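**Utensils with plastic handles -- top rack, bottom rack, or by hand?**

posted by Marisol Llanos, 5 May 2024

We moved into a rental in Giraldo in April and it came with a dishwasher, which I haven't had for 11 years. Our counters are wood (oak, oiled) and I keep setting utensils down on them while I load. Two things I'd like to know.

First, I have a few tools with a white plastic handle and a metal collar where the wire goes in. The old ones I had got loose at the collar. Does the rack matter, or should these stay out of the machine? Second, is it bad for the wood to have utensils lying on it until I get to them?

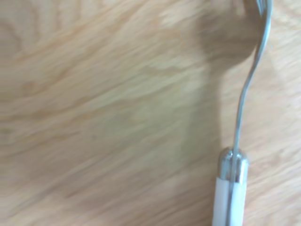
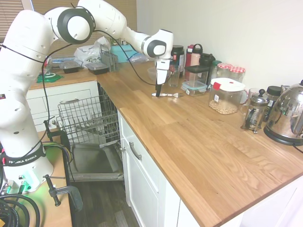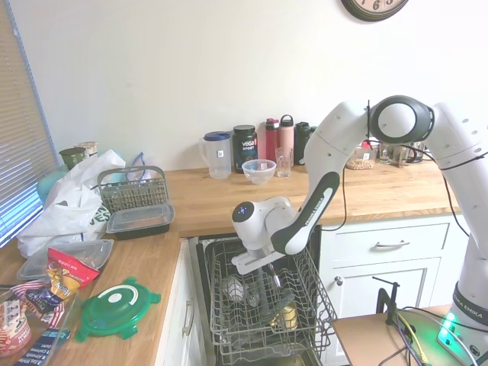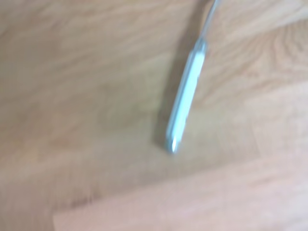

I run it every night on the normal cycle. The manual is missing and the landlord only knows it was put in by a firm called Memimden. I don't mind washing a few things by hand but I'd like to keep it to a few.

**Tassanee Khamphan**

Top rack for anything with plastic on it. In a lot of machines the heating element is at the bottom, and that's where handles warp. Lay long tools flat across the tines with the handle toward the outside, and check that nothing hangs down far enough to stop the spray arm. Turn off heated dry if you have that button.

The collar is the weak spot. Water gets in there and stays. If a handle already wiggles, wash that one by hand and stand it handle up to dry. All-metal pieces can go in either rack.

On the wood, a dry utensil does nothing. A wet one left overnight can leave a dark mark, more so with iron or cheap steel. Put a folded towel down next to the dishwasher and use that as your landing spot. Oil the counter when water stops beading on it -- for me that's every couple of months near the sink and less often elsewhere.

**pririlwood46**

just put everything in the bottom, been doing it for years. lost one spatula

**Vakelance_205**

Agree with top rack. If your normal cycle has a sanitize option, leave it off for plastic handles. Dark marks on oak will usually sand out with fine paper, going with the grain, then re-oil the spot. Ask the landlord before you sand.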